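**Canum publishes results of household and shop-floor chore trials**

*Machines manage most simple tidying tasks, but slowly, and a person is still needed close by*

**Detstead, 8 Jul 2024.** Canum, the independent testing centre for household and light commercial equipment, has today published the findings of its first full round of chore trials. The trials set out to establish how far machines with arms and grippers can be relied upon to carry out ordinary tasks in homes, small shops and stockrooms.

The centre carried out 983 attempts at its test rooms in Detstead. Of these, 855 were judged complete enough to count towards the results. The remainder were set aside after faults in lighting, power or record keeping that had no bearing on the machines themselves.

The report finds that machines can now deal with a fair range of picking up and putting away, provided that the objects are firm, the surface is flat and time is not pressing. Performance falls away sharply with soft, thin, tangled or shiny items. No system in the trials was found fit to be left alone in an occupied home or on a shop floor during opening hours.

Jamila Cassim, Director of Canum, said:

"The public has been told for a long time that help with the housework is just around the corner. Shopkeepers have been told much the same about their stockrooms. Our task was to look at the work as it stands today and report it plainly. There has been real progress, and we are pleased to record it. There is also a good deal of ordinary work that these machines cannot yet do to a standard a household would accept."

**How the trials were run**

Each chore was set by staff who do that kind of work for a living or who run a home. The machines were given no special trays, marked positions or fitted slots. Objects were put down as a person in a hurry might leave them, and the starting layout was altered between attempts.

Chores fell under two headings. The household list covered clearing a table, returning games and toys to their containers, loading a dish rack, folding towels and sorting cutlery. The shop-floor list covered facing up shelves, filling small boxes to order, returning misplaced stock and emptying delivery crates.

An attempt passed when the job was finished, nothing was damaged and no person had to step in. Attempts that were finished with help were recorded separately. The assessors did not award part marks for effort or for an interesting approach.

Feng-yi Hung, who led the assessment team, said the distinction between finishing a job and finishing it unaided had proved the most useful part of the method.

"A shop assistant who has to stop three times an hour to free a stuck arm has been given another job on top of the first," Ms Hung said. "We wanted the figures to show that clearly, and the report keeps the two results apart throughout."

**Main findings**

Rigid objects of moderate size gave the best results. Tins, mugs, cartons and building bricks were all handled with few drops. Filling small boxes to order was the strongest of the shop-floor chores, although the pace was well below that of an experienced packer.

Towels and bags gave the poorest results. Most systems could take hold of a towel, but few could find its corners. Carrier bags were frequently grasped together with whatever lay beneath them.

Mixed clutter fell between the two. Machines were often able to pick up each object when it was presented singly, yet hesitated when the same objects touched or overlapped. Putting things down was also harder than expected. A container that was already part full led to pieces resting on the rim or rolling back on to the table.

The assessors further noted that machines had difficulty telling what belonged to a chore and what did not. Where a tool or other stray object had been left on the same surface, some systems tried to put it away with everything else. The report recommends that makers treat this as a matter of safety as well as tidiness.

**Work with small pieces**

The chess set was among the household chores that divided opinion. Pieces are firm and easily gripped, but they roll, they differ in height and shape, and they come to rest in awkward groups. Staff in the test rooms regarded it as a fair stand-in for many small sorting jobs, from buttons to plumbing fittings. 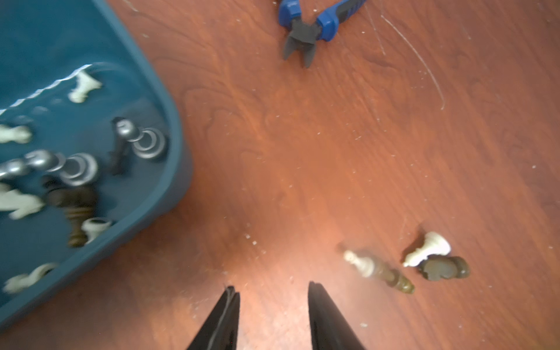
*Page last changed: 8 Jul 2024*

A knight lying across a pawn, as at the lower right of the table, is a small matter for a human hand. For a two-fingered gripper the pair must first be told apart, and the fingers must then be brought down on one without dragging the other. The teal bin was used for pieces of every colour, and the chore asked only that all of them be put in it. Standing them up or sorting them by side was not required.

Lech Kubiak, who wrote the household section of the report, said: "People ask why we did not have the machines set out the board. We considered it, and we may include it in a later round. For the present, getting every piece off the table and into the bin is a sufficient test."

**Next steps**

A second round of trials will open later this year. Canum will add some 200 attempts in working premises at Jostdale, where the hardware wholesaler Urrutia has agreed to make a stockroom available outside trading hours. Mitali Khan, Operations Manager at Urrutia, said the company was glad to take part and had made no commitment to buy equipment of any kind.

Makers wishing to enter a system should write to Shinji Onishi, Trials Secretary, at the Detstead office. Entrants will be asked to supply one complete working system and a printed guide written for a general reader. Systems under remote control by a person may be entered, but will be listed in a separate table.

The full report, with results for each chore, is available from Canum on request. Printed copies are free of charge to public libraries and consumer advice bodies.

**Notes to editors**

1. Canum does not sell, endorse or certify products. Its findings relate only to the systems as tested.
2. Trials for the present report ended in June.
3. Interviews with Ms Cassim and Ms Hung may be arranged through the press office in Detstead.

**Ends**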